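Pirmont Kitchen Challenge

The Pirmont Kitchen Challenge (often just "Pirmont", or PKC in older pages) is a student robotics competition run entirely in simulation. Teams write control software for a two-armed robot and are scored on small kitchen jobs: picking up food, moving it, putting it down in the right spot. No hardware needed. It grew out of a course project, and is still tied to one, though most entrants now come from outside.

Contents
1 History
2 Format
3 Tasks
4 Scoring
5 Teams
6 Reception
7 See also

History

Started by Armindo Carrilho as the final project for an intro manipulation class. The class had one real arm and a long sign-up sheet, so the work moved to a simulator. First year was a plain gripper and a block. Students complained it was dull. Kitchen objects came in the next year, hands after that.

The class project was opened to other schools when Gerrit Mahlangu took over the rules. He cut the rulebook down to 2 pages and threw out the written report, which had been worth more points than the robot. The report came back later as an optional thing, ungraded. Finals moved to December at the same time. They had been in the spring and clashed with exams.

Format

Teams of up to four. Everyone gets the same simulated robot, the same object set and the same starter code, released as a package called Alter. Changes to the robot model are not allowed, changes to pretty much everything else are. Teams can use learned policies, hand-written motion, recorded human demonstrations or any mix.

There are 2 rounds. In the open round teams run on layouts they have seen. In the closed round the layouts are shuffled by the organizers: objects moved, turned, sometimes swapped. Most teams lose a lot of points here. Submissions close at noon and late ones are not run, this has been enforced several times.

Tasks

Tasks are grouped by what the hands have to do. One-hand tasks come first, then handover, then tasks where one hand steadies something while the other works. The best known is the pastry task, usually the first one new teams try. The robot has to pick up a croissant and move it to a target without squashing it or dragging it along the surface. Sounds easy. A curved shape has few good places to grab and it likes to roll over when a finger touches it wrong.
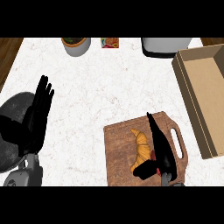

Pastry task in the simulator, right hand at the croissant, left hand open.

A common approach is to bring the hand in from the side with the fingers together and close the thumb last. Approaching from straight above works too but needs tighter control of the wrist. Idle hands count. A free hand that bumps anything during the run costs points, so many teams simply park it in an open pose and leave it there untill the run is over.

Other tasks have included lifting a lid, loading a tray, turning a mug so the handle faces out, and a pouring task that was dropped for being too slow to simulate.

Scoring

Each task is worth 100 points. Points are given for contact, lift, transport and release, in that order, and a run stops at the first drop. Partial credit is generous early on, stingy at the end. A team that gets a clean lift but then drops the item still keeps everything up to the lift. Time only matters as a tie breaker.

The lowest score to ever win the closed round was 54, by team Vollska, in a year when the shuffle was widely felt to be too harsh. Rules on shuffling were loosened after that.

Teams

Regular entrants include Vollska and Mthembu, the latter a student club which took up the challenge as its main winter project. Mthembu is known for posting its failed runs with commentary, and new teams are often pointed there before the official docs. Class teams from the original course still enter but are ranked seperately, as their entry counts toward a grade.

Reception

Students mostly like that a laptop is enough for the early tasks. The main complaint is contact physics. Objects can slide or stick in ways a real one would not, and some teams have tuned for those quirks. Mahlangu has said the closed round is meant to punish that. Carrilho, for his part, wanted a real-robot final. Not adopted so far.

See also

Alter (starter package)
Robot simulation in teaching
Bimanual manipulation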